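Notebook, sole bench
20 February 2026

Good morning on the yellow bench! Got in early, swept, wiped the top with the citrus stuff and then again with plain water, as the citrus leaves a film that shows up like crazy on yellow. Coffee, then straight to layout.

Main thing today is the spacing question for the black pieces. We've been setting them down wherever there was room, and for a handful that works fine, but the Rahman order is 300 and I want a row that anybody can walk up to and understand. So: toes to the back, wide ends toward us, one row along the top tier, same gap each time. I tried tight spacing first (edges almost touching) and hated it. You can't get your fingers down the side of one without nudging its neighbor. Then I tried a big lazy gap and ran out of bench. A hand's width is the sweet spot, and it's nice that you carry the measuring tool with you.

The color is such a help, by the way. Matte black on bright yellow, you see a crooked one from across the room. I was against the yellow when Teodor Bakke picked it in November (I wanted gray, I've said so in this very notebook) and I take it all back. Gray would have been miserable for this.

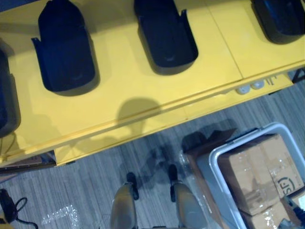 Do the pieces need to be clipped or taped down while they sit on the bench?
Just set them down flat. They stay where you leave them, and tape pulls at the finish when it comes off. If someone is going to be leaning on the bench or sliding boxes across it, move the row first.

Putting that in writing as it's come up at every handover this month.

Some notes on the bench itself while I'm thinking of it. The top is in panels and I'd like to keep pieces off the joints. It's only a thin seam, but a wide end straddling it can rock a tiny bit, and then I start wondering if the piece is bent when it's perfectly good. Lost a good chunk of an afternoon to that once with the Cellano samples. Easy fix, shift the whole row sideways a little and check again. I ran a fingernail down the seam and it's smooth, no lip that I can feel, so maybe I'm fussing. Still going to shift the row.

The overhead light is good. The edges pick up a bit of shine and that makes the outline very easy to read. The soft shadows don't bother me for placing, but for looking over the surface I'd rather pick the piece up and tilt it. Found two with a scuff near the heel end that way, both tiny, both wiped off with a damp rag. Not scratches at all, just dust from the Flukberg cartons, which shed like a cat. Note to self: open those cartons over by the door from now on.

Weighed the full carton on the floor scale while I was at it. 24 to a layer, and the layers come apart much more cleanly if you lift the cardboard divider from both short sides at once. One side only and the last row tips. Fun discovery, small mess.

Stock count from the sheet: 1,065 in house including the Billilard leftovers. I haven't looked through the Billilard ones yet and don't want them mixed in with the Rahman batch until I have. They're on the rack with green tape on the ends. Please leave the green tape on!

After lunch I went back to the row and tried setting it by eye with no measuring, to see how far off I'd be.
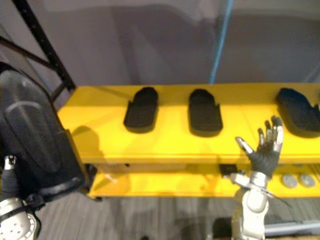 I like working by eye more than I thought I would. The thing to watch is the angle. The gap takes care of itself once your hand knows it, but the toe wanders, and one piece turned a few degrees makes the next one want to follow it, and by the end of the bench you've got a fan. What helps me is lining up the wide end against the front edge of the top tier and letting the toe go where it goes. Start from the left, don't look back until the row is done, then fix the odd one.

I also considered a strip of masking tape along the bench as a heel line. Might do it for the big run. Thin tape, low tack, and test it on the underside of the lower tier before it goes anywhere near the top.

Lower tier stays as it is for now. I keep wanting to park the rag and the clipboard there, and the minute I do, somebody adds a mug.

To do next:
Look over 50 of the Billilard leftovers, heel ends first
Heel line tape test
Ask Teodor if we can get a second bench in the same yellow
More rags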